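Arnley Ballot Measures, Plain Words Edition

A small dataset of local ballot questions, rewritten so a tired person can read them before the polls close.

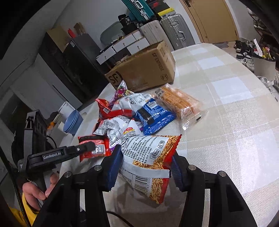 The set covers 286 measures from the town of Arnley and its neighbors, going back to the year the sewer bond failed by 64 votes and everyone blamed the font. Each row has the official wording, a rewrite, and the result.

What's in a row

measure_id: town code plus a number
official_text: as printed, typos included
plain_text: our version, 83 words at most
yes_means: what happens if yes wins. Harder to fill in than you'd hope.
result: passed, failed, or recount

Who did the rewriting

Moushumi Cassim and Vivek Rastogi wrote the drafts. Ebony Doolan checked them against the county records and sent most of them back.

Known problems

Measures before the county switched printers were typed in by hand from scans - expect a few odd commas. Library levies are overrepresented, Arnley being a town that votes on its library a lot. Three dog park questions have the same official_text and different results. We checked. They're right.

Please don't use this to predict elections. Vivek tried in November and now owes Ebony lunch.

Corrections go in the issue tracker, with the measure_id.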